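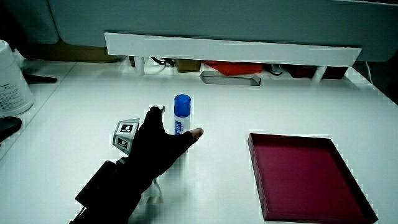 Fig. 1. Reach phase, glue stick. Marker cube on the back of the glove, tray at right.

> On the glove data: did you keep the fiducial pose all the way
> through the grasp, or drop it once the fingers close? We lose
> our cube on nearly every side grasp at Drernorbridge and end up
> interpolating. Also, which views went into the retargeting fit?

We keep it, but with a weight. Each detection is scored by the visible area of the tag, and anything under the threshold goes into the smoother as a soft constraint. With hard interpolation, the Godel baseline put the wrist 34 mm off at contact on the worst clip. The soft version brought that down to 20 mm on the same clip. Still too much for small caps, fine for a bottle held low on the body.

Two tags on adjacent faces help during the reach. They help less at closure, when the hand turns and the cube can end up partly behind it. 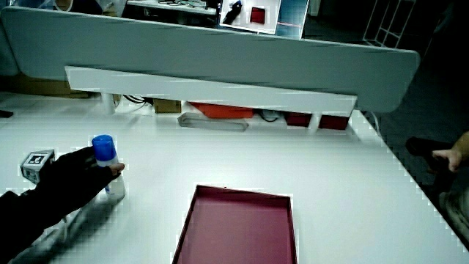 Czerwiński
Maintainer, Grarketti retargeting code

The bottle grasp is the case you asked about. The fingers wrap the lower part, the cap stays clear, and the cube is partly hidden behind the hand from this side. The tag on the top face is the one to trust there. I would not lower the detector threshold to recover the others - we tried, and the false corners cost more than the missing frames.

Views: the fit uses the table-level cameras only. The wide view is held out and used to check arm posture. It has strong lens distortion, so undistort before you compare anything against it. A straight table edge comes out as an arc otherwise, and the elbow error you get is mostly the lens.
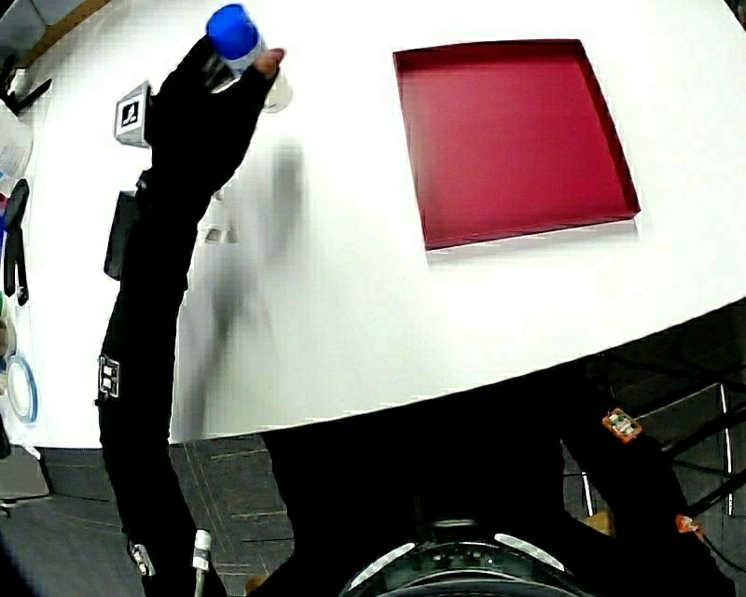 Fig. 2. Held-out wide view, raw. Bottle held over the table, markers on upper sleeve and trouser leg.

Fast motion is the other open problem. Any streak like the one in Fig. 2 gives no usable corners, and I mask those frames out by hand for now. A gap of up to 8 frames is safe to bridge with the smoother. Past that we split the clip in 2 and fit each part on its own.

Config and the weighting script are in the Grarketti repo under fit/. If you run it on the Drernorbridge clips, please post the contact error per grasp type and leave the average out of it. The side grasps disappear in the average.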